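State Opens Comment Period on Evaluation Timelines for Students With Disabilities

2020-07-16

The state education department is taking public comment on a proposed rule that would change how school districts count the days they have to complete a special education evaluation. Under the current rule, districts have 60 school days from the date a parent signs consent. The proposal would replace that with 90 calendar days, including summer break.

Parent groups have asked for the change for years. When the clock runs only on school days, a consent form signed in May may not lead to a meeting until well into the fall. The Rutcombe district reported 387 initial evaluations last year, and 33 of them were finished after the deadline.

"A family that signs in spring should have an answer before school starts," said Valbona Gashi, a parent advocate in Rutcombe. "Under the school-day count, summer doesn't exist."

District administrators are split. Essam Benmoussa, special education director for Rutcombe, said he supports a calendar-day rule but wants money to pay school psychologists over the summer. Most are on ten-month contracts. He also asked the department to say how the rule would apply to evaluations delayed by this spring's building closures.
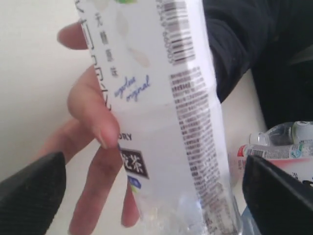
How to comment

Written comments may be mailed to the department or sent through its website. Include your name, your county, and the section of the rule you are writing about. Comments on the draft parent consent form, which is part of the same package, should be sent separately.

The department expects to publish a final version in November. If adopted, it would apply to consent forms signed after that date. Evaluations already under way would stay on the school-day count.

Large-print copies of the proposal and translations are available on request.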